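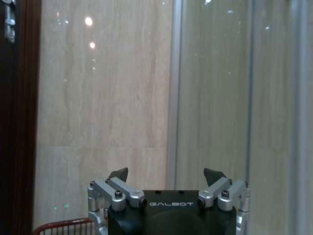 Photo: Jomar Ignacio

Speaker notes – "Stone, Glass, Dark Wood: Who Asked For This?"
Máté Kiss, Sirkside open day, 19 June 2021

Slide 1. Leave it up while people find seats. Don't talk over the coffee.

Start with the brochure. Read the Barredo line out loud, slowly: "a timeless entrance that welcomes you home." Pause. Ask who in the room has ever felt welcomed by a wall.

My position, so they know early: I don't hate marble. I've fitted plenty of it. I doubt most of what gets said to sell it. Beige stone, a big panel of glass, a dark door frame. I've been shown that mix on three jobs since August and each time it was called a bold choice.

Claim one: "it makes the space feel bigger." Does it? Polished stone throws light around, fair enough. It also throws your voice around. Try a phone call in a stone hallway. Ask for hands: who has had to step outside to hear?

Claim two: "no upkeep." This is the one that gets me going. Stone tiles have grout lines, glass has fingerprints, and dark wood shows dust by lunchtime. The Rullis leaflet gives cleaning 17 words. I'll read all 17 if there's time, they're not good.

(If the stone people are in the front row, be polite. They did lend us the samples.)

Slide 2. The door. 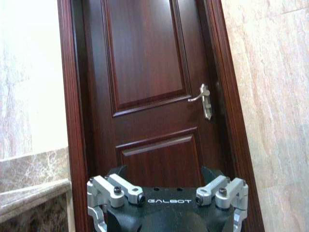 Claim three: "the wood warms it up." Maybe. A red-brown door against pale pinkish stone is a strong contrast, and I can see why people like it. But warm is a word we use when we haven't worked out what we mean. Dark against light draws the eye to the edges, so the edges had better be good. Talk about the joint where frame meets stone. Talk about the Hitard job, where we cut that trim 4 times and it still bugged me.

Panels next. Two recessed panels with raised molding is an old pattern and I have no quarrel with it. My only question for the client is who's going to run a cloth along the molding. Wait for the laugh, it usually comes from the back.

Lever handles. I like a lever. You can work one with an elbow when your arms are full of groceries. What I don't buy is the upgrade talk. Barredo's sales sheet has one handle set at 277 and another at 705. I had both on the bench for a week and asked people in the shop to try them with their eyes shut. They couldn't agree on which was which. Small test, I know, and I'll say so before someone else does.

Ledges. Thick stone ledge by a door: handsome, and it'll hold keys and mail forever. Mottled brown and cream hides crumbs better than plain beige. That's a real point in its favor and I should give it.

Skip the slip-resistance part if we're past the half hour. Jomar has the sample tiles and can show people afterward.

Last bit. Ask them to go home and stand in their own entry for a minute with the brochure words in mind. Which of them can you check? "Hard-wearing" you can check, in ten years. "Elegant" you can't.

Then questions. Someone will ask what I have at home. Painted drywall and a pine door – yes, it sticks in summer.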